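Free admission is a budget line, and cultural festivals should treat it as one. The Keststead design festival has been free for three seasons. Its program says so on the cover, in type larger than the titles of the exhibitions. What the program leaves out is how the cost moved.

## Where the money went

Under the old ticket scheme, a day pass cost $29 and covered the main hall and the satellite sites. When the pass was dropped, the hall hours were cut, and the satellite sites began charging for workshops. A visitor who wants only to look now pays nothing. A visitor who wants to make something pays up to $50, more than the old pass.

Kagiso Makhubela, writing in the spring newsletter, argued that this split is fair because looking is the basic service. I disagree. The workshops are where most local residents take part, and attendance at the free talks says little about them. The June count of 1,970 entries at the Radebe Street hall is a door count. It records one person who leaves for coffee and returns as two.

## What should be published

A festival that claims open access should release three numbers for each site: opening hours, places available, and places filled at no charge. Last season the workshop program had 77 sessions. The published report does not state how many were free.

Private sponsors are not the problem. Rornard pays for the hall and asks for a logo on the map — a reasonable trade. The terms should be printed beside the logo.

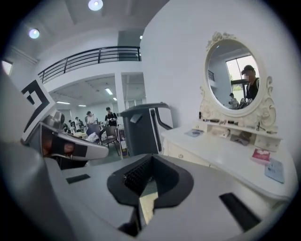
## A modest change

Keep the free hall. Reserve a fixed share of workshop places without a fee, and open booking for them at 6 p.m., when people with day jobs can reach a screen. Publish the result by site, including the sites where the places went unused.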